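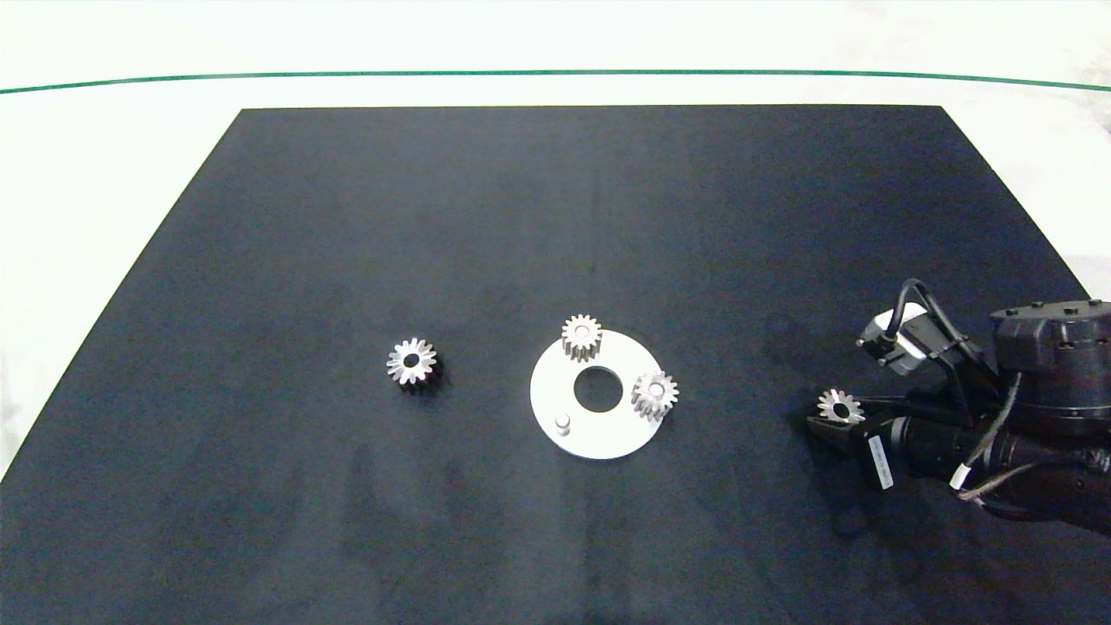 Third gear won't sit right on the white ring plate, and is my mat part of the problem?

Forum > Hobby Bench > Gears and Small Mechanisms > Assembly Help

skakcombe_basement

Hi all, long-time reader, first time posting in this section (I usually hang out in clocks). I picked up a secondhand Brirkeretti gear set at the Skakcombe swap meet, set number 287 according to the sticker on the lid, and it came with no instructions at all. I've been poking at it in the evenings and I'm stuck on what must be the very first stage.

The base is the flat white plate, the one shaped like a ring with the round hole in the middle. There's a short white peg with a rounded top toward the lower left of it. I've got two of the metal gears over on the plate, one up near the top edge and one on the right, and the third one is still off to the left on the mat, and that's the one that's driving me up the wall. They're plain spur gears, silver teeth, hole through the center, and as far as my eyes can tell they're the same size, so I've been treating them as interchangeable. Maybe that's the mistake?

What happens is this. I lower the last gear over the peg, it goes down maybe halfway, and then it stops. If I push, it tips. If I take it off and try again it sometimes drops nearly all the way and then feels gritty when I turn it. The other two go where I want them without a fight. I've tried swapping which gear goes on last and I get the sticking most of the time, but not every time, so I can't even blame one particular gear.

Second thing, and this may be a dumb one. I work on a big dark fabric mat from Gurkis, navy so dark it's pretty much black, laid over a white table. I like it because a gear shows up so well against it and doesn't roll off to the next county. But it has a crease running down the middle from being folded in the packet, and the plate lives right about there since that's where my light is best. Could a crease that small be enough to make the plate rock? It also has some pale smudges I can't get rid of. I don't mind the looks, I just wonder if I'm putting lint or chalky stuff into the gears every time I set one down.

I have a little tube of Kinnunen light grease and I was about to put a dab on the peg, but something told me to ask first. I'd love to get this far by Friday, when my niece comes over – I promised her she could be the one to spin it!

Thanks for reading all this.

brass_and_coffee

Put the grease down! You were right to ask. If a gear is hanging up halfway, grease will let you force it the rest of the way and then you have a tight gear that's also greasy, and you'll be trying to pull it off a short post with slippery fingers. I've snapped a peg doing that and I was grumpy for a week.

First I'd find out if it's the peg or the neighbors. Take every gear off the plate. Now try each of the three on that peg by itself with nothing near it. Don't push, just let it drop and give it a little wiggle. If they all go down easily on their own, your peg is fine and the trouble is teeth landing on teeth. If they all stick at the same height, look at the peg. If just one sticks, look at that gear's bore.

My money is on teeth, because you said it's sometimes and not always. When the last gear goes in, its teeth have to land in the gaps of whatever is next to it. If a tooth comes down on top of a tooth it'll stop partway and tip, exactly like you describe. The trick is to lower it with one hand while slowly turning the gear beside it with the other. Tiny turn. You'll feel it fall in. After you've done it a few times you won't even think about it.

And pick the gear up flat, with your fingers on opposite sides of the rim. I used to pinch them by one edge and they'd come down crooked every single time. A crooked gear wedges on a short post really easily.

On the order, I'd fit the awkward one first next time. Do the peg you have the most trouble with while the plate is clear, then bring the others to it. I don't own the Brirkeretti set so I can't tell you what the booklet says, but on the ones I do own it's been kinder that way around.

For the gritty feeling, wipe the bore. Dry cotton swab, twist it through the hole, look at what comes out. If it's gray, do it again. Secondhand sets are nearly always full of somebody else's old oil and pocket fuzz.

nightshift_tinkerer

its the mat

I mean it might be the other stuff too but iron the mat. Low heat, towel over it, done. I had one with a fold in it and everything I set on the fold wobbled. Moved my work six inches over and it stopped. You could just do that tonight, slide the plate off the crease and see.

Smudges on mine came off with a lint roller. Mostly.

old_lathe_corner

I'll disagree a bit with the post above mine. A faint crease in a fabric mat is probably not what's stopping a gear halfway down a peg. It could make a plate rock when you press on one side of it, and that would make the tipping worse, so sure, move off it. But set the plate straight on the bare table for a test before you get the iron out. You have white tabletop on both sides of that mat, so try it there. If the gear still sticks on a hard flat surface, you can leave the mat alone and stop worrying about it.

A warning if you do test on the table, though. A white plate and a white peg on a white table are not easy to see, and I'd keep the loose gears on the dark fabric while you do it. I dropped one on my own bench last winter and spent 43 minutes looking for it, and it was in my shirt cuff.

A few things to check that haven't come up yet:

Run a fingernail up the peg. Molded pegs sometimes have a little seam line down the side, and a seam will grab a metal bore. If you feel one, a couple of light strokes with a nail file will take it off. Go easy, you can't put it back.

Look at both faces of each gear. On cheaper gears one face can have a slight burr around the hole from when it was cut. Flip the gear over and try the other side down. I can't promise that's your trouble, but it takes five seconds and it's fixed two of mine.

Count the teeth on all three if they seem the same size. I know that sounds tedious. Mark one tooth with a dot of marker so you know where you started. Two gears that look like twins can be off by a tooth or two, and then swapping them around gives you precisely the kind of now-and-then sticking you're talking about. I wouldn't trust my eyes on it.

As for lint, a matte fabric will shed a little when it's new. I keep a jar lid on my bench and the clean gears go in that, and the mat is for the ones I haven't wiped yet. Once the whole thing turns freely dry, then you can think about your Kinnunen grease, and even then a smear on the end of a toothpick is plenty. I run most of my display pieces with none.

skakcombe_basement

Wow, okay, thank you all! I did the one-gear-at-a-time test after supper. All three drop onto the peg with no trouble when the plate is clear, so I guess it was teeth on teeth the whole time and I feel a little silly. Turning the neighbor gear while lowering the last one worked on my 4th try, and since then I've got it to go in three times in a row.

The swab came out gray, by the way. Very gray. I went through a small pile of them before they stayed white.

I haven't counted the teeth yet. There's still one spot in the turn where it feels a tiny bit rough, so I'm going to get the marker out tomorrow and do it properly. I slid the plate off the crease too, and I can't say I noticed a difference, but the mat is going under a stack of cookbooks tonight anyway. If the count comes out uneven I'll be back with more questions – does anybody know if Brirkeretti ever sold spare gears on their own?

Filed under: gear sets, pegs and posts, sticking parts, work mats

Contact the moderators | Posts remain the copyright of their authors | Back to top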